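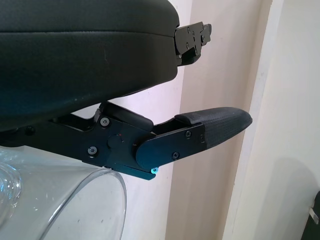
Fig. 1 - Doigt articulé de la pince, embout en caoutchouc quadrillé. Dessous, à gauche, un récipient en plastique transparent.

Accueil | Cours | Travaux dirigés | Bibliographie | Contact

Sociologie du travail industriel
Séance 5 - L'automatisation vue depuis le poste
Polycopié, version du 3 juin 2019

1. Point de départ

On reprend le cas du site de Prillau, où l'entreprise Hinrichs conditionne des boîtes et des récipients en plastique. La direction présente le projet Somo comme une aide : le robot prend, la personne contrôle. Le mot « aide » revient dans tous les documents internes que nous avons lus. Il faudra se demander qui aide qui.

Rappel de la séance 4 : on distingue la tâche (ce qui est prescrit), l'activité (ce que les gens font pour que ça marche) et l'emploi. Les brochures parlent de la tâche et les syndicats de l'emploi. L'activité reste souvent sans porte-parole.

2. Ce que fait la main, ce que fait la pince

Regardez l'embout de la figure 1. Le caoutchouc est texturé pour l'adhérence, la pointe se relève légèrement, le doigt tourne autour d'un axe. C'est de la belle mécanique. Mais un récipient transparent, à paroi courbe et brillante, est un objet pénible à saisir pour une machine : il renvoie la lumière, on voit le mur au travers, son bord change d'aspect selon l'angle. Une opératrice expérimentée ne se pose pas la question. Elle sent au poids et au bruit si deux pièces sont emboîtées.

Ilse Vogler, conditionneuse à Prillau, le dit dans l'entretien distribué en mars : « On m'a expliqué que je n'aurais plus à porter. Je porte moins, c'est vrai. Je surveille, je redresse, je relance. Le soir j'ai mal aux yeux au lieu d'avoir mal au dos. »

À noter : elle ne regrette pas le poste ancien. Ne lui faites pas dire cela dans vos copies, comme l'an passé.

3. Les chiffres de la direction

Le rapport annonce environ 600 prises par heure. Sur quelle durée ? Avec quels objets, présentés comment ? Le texte ne le précise pas. Les arrêts sont classés « interventions mineures » et sortent du calcul. Or ces interventions mineures occupent deux personnes par équipe, dont le travail n'apparaît donc nulle part. Un gain de productivité obtenu en changeant ce qu'on compte mérite au moins une note de bas de page.

Taras Zinchenko, technicien de maintenance, tient de son côté un cahier : vis à resserrer, embouts à changer, réglages perdus au changement d'équipe. Ce cahier n'est demandé par personne. C'est la meilleure source de tout le dossier, et le rapport l'ignore.

4. Qualification ou déqualification ?

La thèse optimiste veut que les opérateurs « montent en compétence ». Sur le site d'Elham, comparable par la taille, la formation a duré deux jours et portait surtout sur les consignes de sécurité et l'écran de commande. La classification n'a pas bougé, ni le salaire. Leonie Donnelly, déléguée du personnel, demande depuis que le réglage de la pince soit reconnu comme un travail qualifié. Réponse obtenue : le système est prévu pour ne pas nécessiter de réglage.

La thèse inverse - le robot vide le métier de son contenu - est trop simple elle aussi. Une partie du savoir-faire se déplace vers le diagnostic : deviner pourquoi la prise échoue, savoir s'il faut arrêter ou attendre. Reste à voir si ce savoir est payé, transmis, ou seulement toléré.

5. À préparer pour la prochaine fois

- Relire l'entretien d'Ilse Vogler et relever tous les verbes d'action. Lesquels figurent dans la fiche de poste ?
- Comparer avec la note d'Eun-seong Sun sur les indicateurs d'arrêt (annexe 2).
- Rédiger une page : à quelles conditions pourrait-on dire que Somo améliore le travail ? J'attends des conditions vérifiables, pas des souhaits.

Les questions sur la notation sont à adresser à Rosemarie Sperling.

Catégorie : Supports de cours > Travail et techniques

Documents récents
Séance 4 - Tâche, activité, emploi
Séance 3 - Le chronomètre et ses héritiers
Lire un rapport d'entreprise : fiche de méthode
Grille d'entretien pour l'enquête de terrain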